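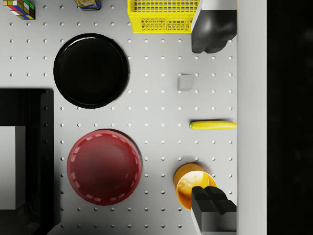 Home Issues Authors Submit Search

Tahsin Debnath, Dilruba Majumder and Niilo Ruotsalainen
April

4. What the word "sleeps" does in a listing

4.1 Data

Listings taken from Truserus, whole homes only, mountain and lake towns. 1555 after cleaning. Dropped shared rooms, dropped hotels posing as homes, dropped anything with no floor plan or no bedroom count. Duplicates were a bigger headache than expected – same house, two agents, different titles, sometimes a different number of bathrooms. Where the photos matched we kept the longer text. Sunil Mondal did the matching by hand and his notes are in the appendix.

Two numbers per home. First the stated capacity ("sleeps 12"), as the owner typed it. Second the bed capacity, which we worked out from the bed list: two for a queen or king, one for a twin, two for a bunk. Sofa beds coded separately. Air matresses not counted at all, even where the owner counts them.

4.2 The gap

Stated capacity runs above bed capacity in most of the sample. Small in studios and one-bedroom condos. Grows with the house. Past four bedrooms the extra places nearly all come from the den, the loft or the "bonus room", and the text gets vague right there. "Flexible sleeping for the kids." "Plenty of room for everyone." A loft with a ladder got counted as a bedroom in 157 listings, and we left those in but flagged them.

Fig. 2. Household objects on a pegboard tabletop, rendered.

Bathrooms go the other way. Owners are careful with bathrooms. Half baths are called half baths, almost always, and a shower shared with the pool deck is usually described as such. Our guess is that guests complain about bathrooms on the first morning and about the sofa bed later or never. Only a guess. We have no complaint data for this sample, see Section 6.

4.3 Price

Nightly price follows stated capacity more closely than bed capacity. This held with town and season controls in, and it held with and without the loft homes. Adding square footage weakens it but the sign stays put. Distance to the lift matters in the ski towns and does nothing by the lake, no suprise there. Hot tub: positive, noisy. Fireplace: nothing we would stand behind.

One thing we did not plan to test. Homes managed by Wamia list fewer places per bedroom than owner-run homes, same towns, same season. Could be a house rule, could be their insurance terms. Janaka Kodikara asked the Thambiah office, which handles the same kind of property, and was told that staff there count beds themselves on the first visit. Fifteen owner-run homes later moved to a manager during our window, and the stated number dropped in most of them. Too few to say much. Worth a proper look with a longer panel.

4.4 Checks

Reran with sofa beds counted as one place, then as two. Gap shrinks, pattern the same. Reran without the top price band. Same. A second coder went over a random part of the bed lists and disagreed mainly on trundles, which some owners call a daybed and others a twin. We settled on one place for a trundle. Coding sheet kept in Skudinix, version used here is the April one – older copies have the bunk rule wrong, please don't use them.

Listings with the bed list only inside a photo were left out of all of the above. Section 5 takes up the wording of titles.

Contact the editors | Copyright held by the authors | Back to top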